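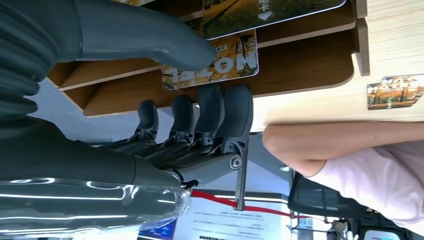 Right, card stock update as promised, sorry it's late. Typing this with a cold tea and no patience.

The autumn trees are the ones everyone asks for. Golden ones, dark branches. Reprinting in October, same size, slightly thicker card. Do not ask me about the spring ones yet.

Tiered shelf: still the best thing I've bought for the shop table. Cards stand up properly, you can see two rows at once, no more rummaging in a shoebox. Rounded edges so they don't get dinged either. Want another.

Landscape ones go on the top tier. Tried them lower down and people just walked past. No idea why.
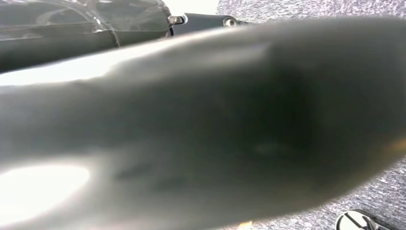
Packing next. I know, thrilling. But 72 orders to get out before Vídalín closes the post counter at 6, so it's what you're getting.

Clear sleeves – yes they're plastic, yes I've looked at the paper ones. Enine sent me a sample pack and the corners went soft in a week. Will try again if anyone has a brand they actualy like?

Halldóra asked how I stop things knocking together in the post. Dividers. Cardboard ones, slotted. Cheap, flat-pack, and you can cut them down with scissors if the box is a daft size.

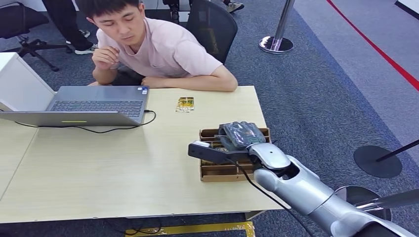

Sorting before wrapping saves so much faffing. Used to have everything in one heap and spent half the morning picking through it. Now it's a brown cardboard tray with compartments, one sort of thing per slot, laptop at the other end of the table for the order list. Small flat things like that yellow and gold packet stay out in the middle where I can't lose them. Lost one down the back of a radiator once. Gone forever.

Cable across the table is a pain though. Caught my sleeve on one twice last month. Need a clip or somthing.

Grethe, yours is in the next batch – the Dellerwood set, and I've put the spare envelope in.

Rebecca, 2 of yours are waiting on the reprint. Will message tonight.

Sheet of address labels says 900 on the packet. Up to 900, maybe. Feels like fewer every time I open it.

Ok labels now, then post. Shout if you've changed address since summer, please please please do it before I've stuck them on.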